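Hanport students teach a robot arm to clear the table

January 29, 2019

If you walk past the last door on the ground floor of the Dai Building after dinner on a weeknight, chances are good that the lights are still on and that somebody inside is cheering for a spoon.

The room belongs to the Hanport College Robotics Club, and since November its members have been getting ready for the Muvik Student Picking Challenge, a regional competition in which school and college teams ask a robot arm to lift everyday things out of a bin and put them where they belong. The objects are the kind you would find in any kitchen drawer or desk drawer, and the judges choose them with a certain amount of mischief. Teams know the general categories ahead of time (tableware, kitchen utensils, office supplies and so on), but they don't see the real items until the morning of the event.

"People come in expecting us to be doing something with explosions or at least with wheels," said Yufang Shao, the club's president, a junior in mechanical engineering. "Then they see six of us staring at a cup. But give it ten minutes and they're staring at the cup too, and they've got opinions about it!"

The challenge will be held in the college's own field house this year, which has made everyone a little more nervous and a little more excited. The winning team takes home $2,000 for its club, along with a plaque that Shao says she has already picked a spot for, next to the light switch, where people will have to look at it.

Each team gets two runs at the bin. The better one counts toward the final standing, and points are given for every object that ends up in the right tray, with a few taken away for anything dropped on the floor or set down too hard. There is no prize for speed as such, though a run does end when the buzzer goes, and last year more than one team was left with a full gripper and nowhere to put it.

Practice at the Dai Building follows much the same pattern most evenings. Someone fills the bin, usually by tipping in a handful of things without looking too closely, and someone else starts the program. Then the whole group leans in and tries very hard not to give advice to a machine that can't hear them.
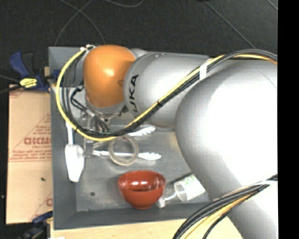
The club's KUKA arm at work over the practice bin, with utensils, a bowl and a cup waiting on the bin floor.

The person who does most of the tipping is Jiahui Yao, a sophomore who joined the club in her very first week on campus because, she said, the line for the ski club was too long. She now looks after what the members call the pantry, a set of shelves full of cups, bowls, serving utensils, rolls of tape and other odds and ends that have been bought, borrowed or rescued from the recycling over the past two semesters.

Yao has become something of an expert in which things are easy and which are not, and the answers aren't always what a visitor would guess. A bowl that is standing upright is a fairly friendly object, she explained, so long as the finger comes down over the rim and doesn't bump it first. The same bowl upside down can use up half a run. Utensils lying flat are a headache, particularly the thin ones, and a ring of tape that has come to rest on top of something else is a puzzle all by itself, as the arm may well pick up both or neither.

But her favorite troublemakers are the see-through things.

"I love them and I hate them," Yao said, pulling a clear cup down from the shelf and turning it around in her hand. "You and I look at this and we know right away where the edge is. The software looks at it and sees the bin floor, and then maybe a shiny bit, and then the bin floor again. We spent most of one week just on cups. My roommate thought I was working at a restaurant."

The program that makes those decisions was written by the students themselves, with each member taking charge of a piece. One part looks at the bin and guesses where the objects are, another picks which one to try first, and a third works out how the arm should come down so that it doesn't catch on the walls. The club calls the whole thing Stutano, a name that was meant to be temporary and has since been printed on a batch of sweatshirts, so it is probably here to stay.

Shao wrote the section that plans the arm's path, and she is the first to admit that her early versions were a bit dramatic. The arm would swing up high and come around the long way to reach something that was right beneath it, with the cables following along behind. She has spent a good part of the winter persuading it to take shorter trips, and she keeps a notebook in which every failed grasp gets a line or two, written by hand, with the name of the object and a guess at what went wrong.

"It's the most useful thing in the room," she said of the notebook. "If we only went by memory, we'd remember the funny ones. The boring ones are where we lose the points."

The notebook has also turned out to be a good way of bringing in new members. First-year students who have never written a line of code can sit beside the bin, watch a run and write down what they see, and after a few evenings of that they tend to have a better feel for the problem than they would get from a textbook. Several of them have gone on to make changes to the program, starting with small ones. One student noticed that the arm always went for the largest object first, even when something smaller was lying on top of it, and asked why. There wasn't a good reason, so she was shown how to change it, and her fix is still in there.

That sort of story clearly pleases the club's officers more than any single good run. The group had a hard time finding members a few years back, and for a while the weekly meeting could be held around one small table with room left over for the pizza. Now the meetings have moved to the lecture room across the hall, and the students have had to put up a sign-up sheet so that everybody gets a turn at the controls.

Not all of them are engineers, either. There are members from nursing, from accounting and from the music department, and Shao is happy about every one of them. The accounting student worked out which objects bring in the most points for the time they take, which led to a fairly heated discussion and a new order of picking. The music student, for her part, claims she can tell from the sound of the gripper closing whether it has caught hold of something properly, and the others have stopped arguing with her about it.

With the challenge coming up, the practice sessions have started to run late, and the members have begun to swap bins with one another as a kind of game. One half of the group fills the bin with the meanest mixture it can think of, the other half gets the two runs allowed by the rules, and then they trade places. Yao is said to be merciless at this. Her latest invention was to lay every utensil in the pantry in the same direction, tight up against one wall, and then drop a cup on its side at the very end of the row.

"They were so mad at me," she said, laughing. "But then they came back the next night and fixed it, so I think I did them a favor."

Asked how they expect to do at the field house, both women got a little careful. Several of the visiting teams have been coming to the challenge for years, and some have faster arms or more elaborate grippers. Shao would be content with a clean second run and no broken bowls. Yao would like to see at least one clear cup go into its tray on the first try, in front of an audience, and ideally in front of her roommate.

The Muvik Student Picking Challenge is free and open to the public, and families are very welcome. There will be seats along both sides of the floor and a screen above each station, so that people in the back rows can follow what is going on inside the bins. Between rounds, younger visitors can try picking up a few objects themselves with a pair of kitchen tongs, under the eye of club members, and find out for themselves how slippery a plastic spoon can be.

Students who would like to join the club are invited to stop by the workshop in the Dai Building on any weeknight during the semester. No experience is needed, and the club would be very glad to take any spare kitchen utensils off your hands, as long as they're clean. Please leave them with whoever answers the door.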